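Small Electronics Intake - week 5 handout
Device Reuse and Repair, evening section, Gukstead
Notes by Coralie Costigan, typed 3/9/21

Read before lab. Short on purpose, the long version is in the Lotdale reader (ch. 8, skip the battery history).

Where we left off: phones come in mixed, no order, no labels. First job is sorting and holding. Repair is weeks off.

Holding containers

Flat bottom, smooth sides, light color. White plastic is good - dirt shows up. Shallow enough to see every phone without digging. No cardboard in the lab, it sheds.

Look at the inside of a container before you trust it. Grit is the enemy. A speck between glass and plastic plus a little pressure = a scratch, and then we argue over who did it. Wipe the walls too, people only do the floor.

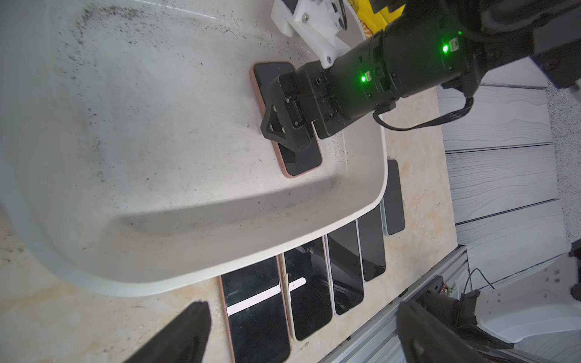

Devin asked if dust really matters when half these phones are going to parts anyway. Wouldn't it be quicker to tip everything in and clean the good ones later?

Fair point, partly. For parts-only stock, fine, be rough (not THAT rough). But at intake you don't know yet which is which. A dark screen tells you nothing. Could be dead, could be flat, could be switched off. So treat every one as a keeper untill it's been tested.

Laying out

Face up, on the counter beside the container. Leave finger room between phones if you have it. Overlapping is how they slide off.

Frame color is a handy first sort - rose gold, silver, the pale ones - but do NOT write it down as the model. Last November a group did that for a whole batch and we had to redo the sheet from the start.

Marks on the glass: tilt to the light, look again. Reflections fool everybody. Smudge wipes off, crack doesn't, note which.

Moving phones in and out

One at a time. Hold by the edges, upright is fine, keep pressure off the middle of the screen. Clear the rim of the tray before you let go. Set down, don't drop, even from an inch.

Other stuff on the table - bowls, plates, whatever - goes behind the tray. Front stays for phones.

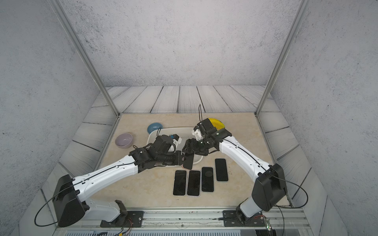
Tagging

Tag goes on the back, never on the glass. Pencil first, pen after the check. Use the Vidal sheets, the old Sustwood ones have no column for frame damage.

Each line needs:
tag number
frame color
screen marks (yes / no / can't tell)
powers on (leave blank til test day)
your initials

"Can't tell" is a real answer. Use it.

Swollen back or lifting screen - stop, don't press it flat, don't tag it, come get me. Goes in the metal bin by the door.

For next time: bring your filled sheet, plus one paragraph on how you'd lay out a counter for a bigger batch. Half a page max. Sketch ok.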